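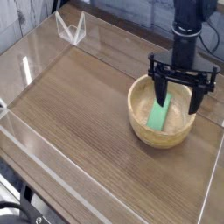

首页 本地 生活 市集 天气 订阅

Windidon木器市集推迟到7月，摊位已订出282个

2021年5月 本地新闻

Windidon的春季木器市集今年不在春天办了。主办方昨晚发通知，改到7月，地点还是Palacios旧货栈，摊位费不变。已经交钱的摊主不用重新报名，想退的可以退，退款原路返回，什么时候到账，通知里没写。

推迟的原因，屋顶。旧货栈北侧那一段漏得厉害，上个月几场雨下来，靠墙的地板泡鼓了，有几块踩上去发软。施工方进场以后又发现檩条也要换，工期就往后拖了。原本想把北侧围起来，只用南半边，算了一遍摊位排不下，过道也太窄，放弃。

到发稿时为止，订出去的摊位是282个，都是在老平面图上订的。新平面图还没出来。负责排位的Nayeli Quintero在电话里讲，位置会尽量照原来的给，但北墙那一排插座要重新走线，现场要用电的摊主，尤其是带小车床做演示的，大概率得挪。“先别印带摊位号的传单，”她说，“印了也白印。”

这话说得有点晚。至少木碗那一片已经有人印了。一位做碗的摊主在市集的留言版上贴了自己的传单，摊位号用红字印得老大，底下一串人回复让他拿笔改。他回了一句，改就改吧，反正纸背面还能记账。

今年报名里木碗、木盘这一类特别多，往年占大头的是小板凳和砧板。主办方自己也没料到，木碗区原来只划了一条过道，现在占到两条，还把卖竹编的往东头推了推。竹编那边不太高兴，东头下午西晒，篮子晒一天颜色就不对了。双方还在谈，有人提议拉遮阳布，布谁出钱没定。

价格方面。本报向几位摊主打听了一圈，普遍说今年会涨一点，木料涨了，运费也涨了。浅色的料涨得比深色的多。有摊主说手上还有去年的存料，先按老价卖，卖完再说。也有人干脆把大碗停了，只做小的，同一段料能多出几只。不过小碗费工，里面那道弧不好走刀，他说做到后来手腕疼，又想做回大的。

Morkell今年还来。这家店往年都在入口左手边，卖碗也修碗，裂了的、烫出白印的、底不平的都收。修碗照旧是当天收、隔天取，市集最后一天不收件。店里要提醒大家，碗拿来之前别自己上胶，上过胶的缝要先清，清起来比补还慢，要另外加钱。去年有人用修鞋的胶粘了一只沙拉碗，最后没修成，原样领回去了。

顺便说保养。每年市集前后编辑部都会收到一样的来信，问新买的木碗怎么洗、能不能进洗碗机。不能。温水，软布，洗完马上擦，碗口朝侧面放着晾，别扣在桌上，扣着底下闷。不要放窗台，不要放暖气上。发干发白了就上一层油，薄薄的，放一夜，第二天把浮油擦掉。油的牌子各说各的，Windidon本地用Flokanau木器油的人多，味道淡，就是瓶口设计得不好，容易倒多。用核桃油也行，家里有坚果过敏的别用。

擦碗布要单独留一块，别和擦灶台的混用。最好颜色醒目点，拿错了一眼能看出来。
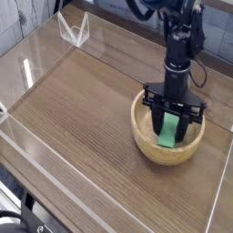 浅色木碗，碗里的布是鲜绿色的。

回到市集。几个还没定下来的事，列在这里，省得大家一直打电话去问：

停车。货栈后院在施工，堆了料，停不了车。7月能不能清出来要看进度。装卸货暂定走河边那个门，门窄，厢式货车进不去，要在外面倒一次手。带大件家具来的摊主提前和排位那边讲一声。

儿童刨花角。照办，但挪到室外棚子底下。刨子由主办方准备，家长要在旁边看着。刨花可以带走，去年有人装了两大袋回家垫兔子窝，今年说每人限一袋。

夜场。去年试了一晚，反响还可以，就是灯不够亮，木头颜色看不准，有人买回家发现不是自己要的那种色，又拿回来换。今年要办的话得先解决灯。Nayeli Quintero的说法是“想办，没钱”。

吃的。煎饼摊确定来，咖啡那家还没回信。

门票价格不变，小孩免票。已经买了春季票的，7月直接用，不用换。票根上印的日期作废，以通知为准。之前有人在网上转卖手里的票，标价比门口还贵，主办方说门口一直有票，没必要买那种。

再补一点背景。市集头几年规模很小，就在Palacios旧货栈前面的空地上，下雨就收摊。后来搬进室内，摊位多了，外地来的也多了。去年那一届登记在册的买家有1002人，是按门口登记簿算的，没登记直接进来的不在内。今年登记簿还会放，写不写随意，写了能收到下一届的通知。

旧货栈本身也有来头，最早存羊毛，后来存过一阵子粮食，空了好多年才改成现在这样。老门板还留着，上面有当年过秤画的粉笔道子，刷过清漆封住了。这次修屋顶，有居民担心门板被拆，写信问过。施工方答复不动门板，连合叶都不换。信和答复都贴在货栈入口的告示栏上，想看的自己去看，字有点小。

屋顶换下来的旧檩条怎么处理，不少木工在打听。料是老料，干透了，虫眼有一些，钉子多。主办方原来打算直接让施工队拉走，问的人多了，现在说可能留一部分，截成短段，市集上按段卖，钱补贴灯的开销。截多长还没商量好。做碗的想要厚一点的，做勺子的说长短无所谓，别劈就行。有钉子这事再强调一遍，上机器前自己查，崩了刀主办方不赔。

还有摊主问，能不能把木碗的比试也恢复了。以前市集上有个小比赛，现场拿一段湿料车一只碗，看谁车得薄、车得匀，围观的人不少。停办是因为木屑飞得到处都是，隔壁摊卖毛毯的意见很大。今年有9个人联名要求恢复，愿意自己带挡板。主办方说可以考虑，放室外，风大就取消。报名方式等新平面图出来一起公布。

学徒桌照旧，今年增加到11张。每张桌子配一位老师傅，带一个下午，学的人自己带围裙，工具现场借，借了要签字。去年丢了一把弯刀，到现在没找到，谁不小心收到自己包里了，送回Morkell摊位上就行，不追究。学徒桌要提前报，现场不补位，往年门口总有人为这个吵起来。

买碗的几句提醒，摊主们托我们写的：别用指甲去抠碗口试硬不硬，会留印；想看木纹可以拿到门口光底下看，和摊主说一声就行；闻一闻是可以的，有刺鼻味就问清楚涂的什么；碗底不平别急着嫌，木头自己会动，放几天也许又平了，也许更歪，问摊主包不包修。讲价可以，临收摊讲价最容易，但是好的那时候也挑完了。

外地来的读者，镇上旅馆不多，7月又赶上放假，要住就早点订。河边那条路晚上没路灯，走大路。

新平面图出来以后本报会再登。摊主有变动请直接联系排位处，不要打到编辑部来，我们这里查不到摊位号。

更正：本文早先一版把竹编区写成了藤编区，已改。

阅读 1002 评论 11 分享 9

上一篇 下一篇 返回本地新闻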